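Virnlow Repair Room Gives 300 Old Computers a Second Life

The repair room on the ground floor of the old Stoster school has passed a number its members were hoping for since winter. In April the 300th desktop computer left the building in working order and went to a family in Virnlow.

The room is open in the evening, from six o'clock until nine. People bring computers that they do not use anymore, and the members clean them, test them and give them to households, students and small clubs that ask for one. The computers are free. Who wants one must only fill in a short form at the town library and wait for a telephone call.

According to the list which hangs by the door, 2,069 parts were tested in the past year and 1,832 of them were good enough to use again. The rest went to the metal recycler in Fang, who picks them up with a van every month.

"Many people think that a computer of this age is garbage," said Yichen Cui, who started the repair room after he moved to Virnlow for work. "But usually one part is tired and all the others are fine. You change the one part, and a child can write homework on it for many years more."

Cui told us that the most common problem is dust. The second is the hard drive, and the third is a power supply which does not start. Broken processors are very rare. He can remember only two, and one of them was dropped on the stairs.

Before a computer is given away, the old data must be removed. The members do this for every drive, also when the owner says that it was already done at home. A drive that cannot be erased is drilled through and goes into a locked box. Owners can stay and watch if they wish, and several do – one lady came back three evenings in a row until her late husband's drive was finished.

In the beginning there was some doubt in the town about the project. The computer store Risura, on the market square, was afraid to lose customers. Now the store sends people to Stoster when a repair would cost more than the machine is worth, and it gives its used keyboards and mice to the room. "We don't sell to the same people," the store's manager told us. "Who gets a free computer today will maybe buy a printer from us tomorrow."

New visitors are welcome to learn. There is no course and no fee, and one sits down next to somebody who knows the work a little better. The first lesson is always to unplug the power cable and wait. The second is to take a part out and put it back in the same place, as many times as needed, until the hands are not nervous. Only after this does a beginner work on a computer that will be given away.

What the room needs at the moment is memory. Donated computers often come with half of it missing, and modern programs are slow without it. Older modules are hard to find in the stores and the price of new ones went up again. Monitors, on the other hand, are not needed. The storage room is full of them and the members ask kindly that no more are left in front of the door at night.

The plans for the summer are modest. Cui would like to have a second table, better lamps and a shelf for the finished computers, which now stand in the corridor. The town has promised to look at the request before the school vacation.

Memory modules can be brought to the repair room during the opening hours, in an envelope or a small box, with a note that says which computer they come from. Many towers have a free slot waiting, as in the open one in our picture, where one green module sits in its place and the slot next to it has nothing in it. Laptop memory is also accepted, but please keep it separate. Questions can be left at the library desk, and somebody from the room will call back.
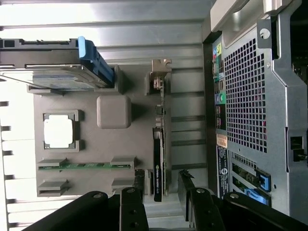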